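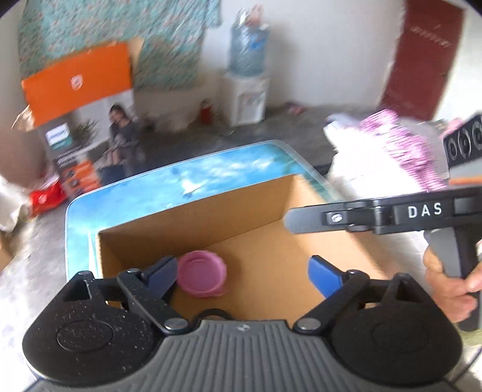
Packing Round Kitchen Items for a Household Move

The following notes concern the packing of dishes, lids and similar round pieces. They were prepared in the course of relocating a two-person household from a third-floor apartment to a house in Trarville, and they continue the series on this blog that began in August with the entry on bookshelves. Readers who have written to request a separate entry on kitchens will find most of their questions addressed below.

The kitchen was left until late in the process. It had been assigned a single weekend in the original plan, and this allowance proved insufficient. The inventory, once completed, listed 298 kitchen items, not including flatware, which was rolled in dish towels and recorded by the bundle. A considerable share of the inventory was round, and round items do not fill a square box efficiently.

Selection of boxes

Small and medium cardboard boxes were used throughout. Large boxes were reserved for bedding and winter coats. A large box filled with dishes may be within the stated limit of the cardboard and still be beyond what one person should carry down three flights of stairs. The household adopted a rule that any kitchen box should be light enough for either resident to lift without assistance, and the rule was broken only for the cast iron.

Boxes were obtained from two sources. The first order came from Correia, a moving supply store near the former apartment, at a cost of 70 dollars including tape. The remainder were secondhand and were inspected for soft corners and old tape along the bottom seam. Any box that failed this inspection was flattened and used as a divider.

Order of packing

It is recommended that the first items be set to one side of the box and that the floor be filled outward from there. Placing the first dish in the center leaves a ring of space that is difficult to use. A flat dish or lid with a raised rim may be laid down first only if it is plastic or metal. Ceramic and glass pieces should be wrapped and stood on edge, with a folded towel beneath them.

Lids deserve particular attention. In previous moves, lids were packed together in one box and the pans in another, and the two boxes were opened several weeks apart. On this occasion each lid traveled upside down on its own pan with a sheet of paper between them, held by one strip of painter's tape. Lids without a known pan were given a final opportunity to be matched and were then donated.

Nesting is acceptable for mixing bowls and cake pans, provided that the stack is not forced. A set of Vesta bowls that had been pressed together too firmly required an hour in the sink with ice and warm water before the two smallest could be separated. Paper placed between each bowl would have prevented the difficulty.

Work surface

Packing was carried out at a table and never on the floor. The reduction in back strain was noticeable by the second evening. A smooth surface that can be wiped clean is preferable to bare wood, as tape guns and box corners leave marks. The list, the marker and the scissors were kept on the windowsill, after the scissors had been sealed into a box on two separate occasions.

Labeling

Each box was marked on two sides and on the top with the room, a number and a short description. Descriptions such as "kitchen, misc." were not permitted. "Baking, round pans, colander" is longer to write but was of real assistance on the first night, when a pot and two plates had to be located at 11 p.m.

Outstanding matters

The final bill from the moving company, Jeston, was 1,591 dollars, against a written estimate that was lower by 202 dollars. The difference was attributed to additional time on the stairs. The charge has been paid, and a breakdown has been requested.

Two saucers and one glass lid did not survive. Four boxes remain unopened in the dining room, all of them labeled as serving pieces. The cabinets to the left of the stove still lack shelf pins, and the replacements that were ordered are the wrong diameter. The next entry will address the pantry, including the question of whether open bags of flour should be moved at all.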